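Memano Monthly: Notes from the Irnley Office

What We Learned About Batteries This Summer

Hello again, everybody, and welcome back from wherever you went in August. I hope it had water nearby. I stayed put, mostly, and spent a good part of the month on the phone with people who had questions about batteries, so I thought I'd make this September's main item a long sit-down about them. Get yourself a cup of something.

As most of you know, our little leak and temperature tags run on a pair of AA cells. We picked AAs back at the start, when the whole company fit around Vasco Rocha's kitchen table, and we've had some friendly arguments about it ever since. Coin cells would have let us make the tag a good deal slimmer. A rechargeable pack would have looked better on the box. But you can buy AAs at the gas station in Irnley at eleven at night, and if you've ever had a freezer alarm go quiet on a holiday weekend you'll know why that matters to us.

So, how long should they last? The answer we've always given is "it depends," and I know how annoying that is to hear. Over the summer we asked customers to send in their battery notes, and 262 of you did, which made my whole week! Some of you sent one line. One very kind gentleman with a wine cellar sent a spreadsheet with color coding, and I've printed it out and stuck it up next to the coffee maker. Thank you all. I read every one, some of them twice.

The first thing that jumped out was how much the radio matters. A tag wakes up, takes its reading, sends it along to the base station and goes back to sleep, and when the base station hears it the first time, the whole business is over in the blink of an eye. When the base station doesn't hear it, the tag tries again, and then again, and each of those tries costs you a bit of battery. A tag sitting behind a water heater in the far corner of a basement can easily be working three times as hard as the one on your kitchen windowsill, even though they're both set up exactly the same way.

You can check this yourself. Open your account page, choose the tag, and look under Signal. If you see four or five bars you're in good shape and can stop reading this paragraph. If you see one or two, try moving the base station before you move the tag. Up is usually better than sideways. Getting it off the floor and onto a shelf helps more than people expect, and so does pulling it out from behind the television (I know, I know, that's where the router lives). Give it a day to settle down and look at the bars again.

Cold was the second thing. Plenty of you keep tags in chest freezers, and plain alkaline cells simply don't care for it. They aren't necessarily empty when the low battery message comes up. They just can't push out enough power at that temperature for the radio to do its job, and if you bring them inside and let them warm up on the counter they may run a TV remote for ages. For freezers, please use lithium AAs. They cost more, and I wish they didn't, but they hold up far better in the cold and they're also much less likely to leak.
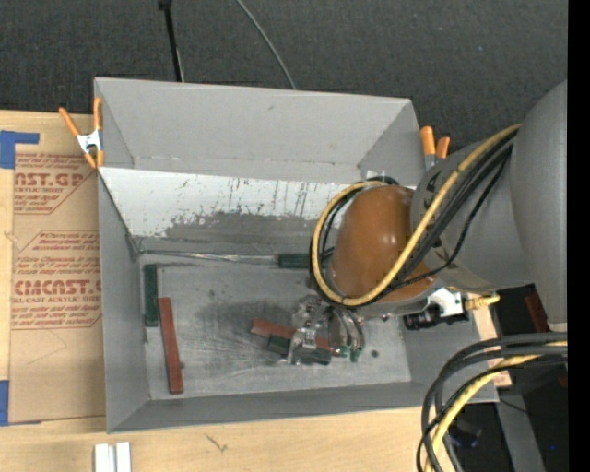

Leaking, by the way, was third on the list. If you open a tag and find white crust around the springs, put on a pair of rubber gloves, take the batteries out, and clean the contacts with a cotton swab dipped in a little white vinegar. Let everything dry thoroughly before you put fresh cells in. Nearly all the crusty tags we heard about had one thing in common, namely a mix of old and new batteries. I've done it too. You find one good cell rolling around in the drawer and it seems a shame to waste it. Please waste it, or better yet, put it in the flashlight, and give the tag a matching pair.

A quick word on rechargeables, which came up a lot. You can use them, and the tag won't be harmed in the least. The trouble is the battery meter. Rechargeable cells sit at a slightly lower voltage than alkalines for most of their life, so the tag thinks they're half gone on the day you put them in, and then they drop off pretty suddenly at the end. We've added a setting for this, and I'll tell you where to find it in a minute.

What's New in the Software

The update went out on a Thursday, and if your base station is plugged in and online you already have it. There are two changes you may notice.

The first is the battery type setting I just mentioned. Go to your account page, choose a tag, then Details, then Battery. You'll find alkaline, lithium and rechargeable. Everything is set to alkaline to begin with, so if you've got lithium cells in the freezer tag, do go in and change it, or the meter will tell you everything is wonderful right up until it isn't. If you have a whole houseful of tags to change, you can tick several at once from the main list and do them together. That part was suggested by a customer who runs a greenhouse and didn't fancy clicking through the same screens all afternoon, and I can't say I blame her.

The second is that low battery messages now come earlier and quieter. We used to wait until the tag was nearly flat and then send you a text, an email and a push notice all at the same time, and more than one of you wrote to tell us it felt like being yelled at. Now you get a single email when the battery reaches 19 percent, and the louder messages only come if nothing has changed and the tag is close to dropping off. You can move that number up or down under Alerts if you'd like more warning. People with vacation cabins may want to set it to 39 percent or so before closing up for the season, which should give you the chance to swap cells while you're still there.

Akolgo owners, a note for you especially. The older Akolgo base stations will take this update, but they take their time over it, and the light on the front will blink amber for longer than feels comfortable. Please leave them alone and let them finish. If yours is still blinking the next morning, unplug it, count to ten, plug it back in, and call me if that doesn't do it.

From the Mailbag

A reader out on the lake asks whether she should take the batteries out of tags she isn't using over the winter. Yes, please do. Write the tag's name on a bit of masking tape and stick it on the back so you'll know which is which come spring. Your readings and settings are all saved in your account and they'll be right there when you put the cells back in.

Another reader wants to know if a tag can go inside a metal cabinet. It can, but metal is hard on the radio signal, and you may go through batteries faster than you'd like for the reasons I went on about earlier. If there's a gap for cables at the back, our probe tag is a nicer answer. The probe goes in the cabinet and the tag itself stays outside, where the base station can hear it.

And a third asks why his basement reads a few degrees cooler than his wall thermostat. I had a nice long chat with him about this one. His tag is sitting right on the slab, and the slab is cold! Hang it at chest height on an inside wall, away from ducts and windows, and the two should get a lot closer. If you're using the tag to watch for water, though, leave it down on the floor where it belongs and don't worry too much about the temperature it gives you.

Coming Up

We're partway through testing a new humidity tag that we've been calling Flastau around the office, after the village where Vasco's aunt has the dampest cellar any of us has ever stood in. The name may or may not stick. It'll use the same AA cells, it'll talk to the same base station, and it has a small screen on the front so you can read it without going to find your phone, a request that has come in so many times that I've stopped writing it down. I don't have a price yet or a date I'd feel comfortable putting in print. When I do, newsletter readers will hear first.

If you'd like to try an early one, reply to this email and tell me a little about where you'd put it. We're hoping for a good mix of places: crawl spaces, closets, instrument rooms, sheds, that sort of thing. Vasco will be picking the list, and he has a soft spot for anything with a guitar in it.

The phones are open the usual hours. We do close for lunch on Fridays, so if you get the machine, leave your number and the name of the tag that's giving you trouble, and I'll ring you back that afternoon.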